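Perklow grasping study: a note on soft objects

Posted March 7, 2026

This note records an interim result from the Perklow study, which I conduct with Imtiaz Bepari. The question is whether a policy trained largely on rigid household goods can be extended to padded and folded ones with a small number of added demonstrations. We collected 200 of these, all on soft items placed among ordinary clutter.

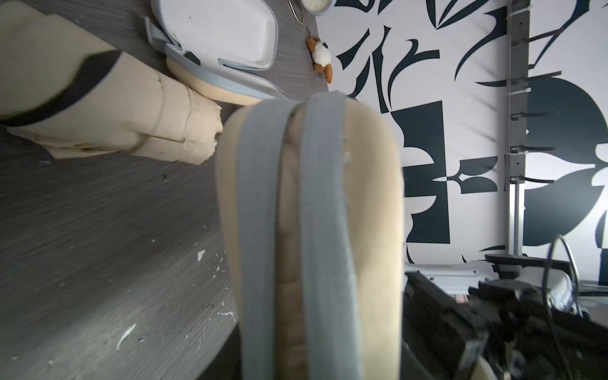 Method

The wrist views and the fixed view were given equal weight in training. The baseline, Gimo, was left unchanged. Each policy was then run on the same layouts, for a total of 353 trials. A trial was stopped after three failed attempts at a grasp.

Result

The extended policy did better on foam and on cushions. On loose fabric we found no clear gain, and four layouts were excluded owing to a labelling error of mine. 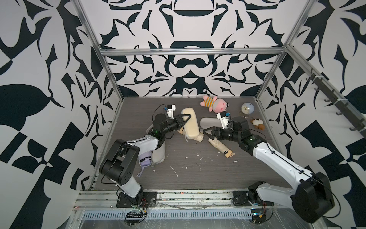

Left gripper at the cream foam pad, with the right gripper over the grey oval block.

The fabric trials will be repeated in June with a revised grasp label.

Maeve Hayes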